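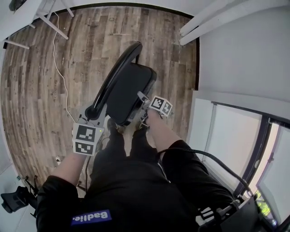

Fig. 1. Hand-held gripper, held with both hands over a plank floor.

Course: Live Entertainment and Its Audience
Handout 4: The wrestling card and how it is built
Prepared by Lies De Graaf

Before the class, please read again your notes on the words "face" (the good character) and "heel" (the bad one). We will use them all the time and I will not explain them again.

1. What is a card

The card is the list of matches for one evening, in the order they are shown. A person who goes to a show for the first time often believes that the best match is last and all the others become better step by step. This is not how bookers work. The booker is the person who decides who meets whom, who wins, and how long it takes.

A public has a limited amount of noise in it. If the second match makes them shout for twenty minutes, the third match will suffer, even with very good wrestlers. For this reason many bookers put a comedy match or a short match after a strong one. In the business people call it a "cool-down" match. Wrestlers do not always like to be in it.

2. The opener

The opener has to be quick and easy to understand. Usually the face wins. Compare the two shows we discussed from the Bellthorpe promotion: in the July show the opener was a long technical match with a draw, and the hall stayed quiet until the intermission. At Wendport the same two wrestlers had half of the time and a clear winner, and it went much better.

3. Hall size

In a hall for 200 people, everybody can see a face and hear a word. Small gestures are enough. In an arena for 2,000 the wrestlers must make everything larger and slower, and the talking parts need a microphone and a screen. Diane Vachon, who booked the Alvarado tour, told our group that she kept two versions of each card, one for small rooms and one for large. The winners were the same. The order was different, and the large version had fewer matches.

4. The main event

It closes the story of the evening, or it leaves the story open so that people buy the next ticket. Both are correct, but not every time. If three main events in a row finish by disqualification, the public feels cheated. Look at the Deltent cards in the reader and mark each finish as clean or not clean.

Homework

Write a card of six matches for the small hall. For each match give the type, the winner, the length in minutes and one sentence about why it stands in this place. Please do not use real wrestlers. Maximum 2 pages, typed.

Bring also one question about intermissions, we did not have time for them.

Back to top | Contact the course office | © Lies De Graaf, for class use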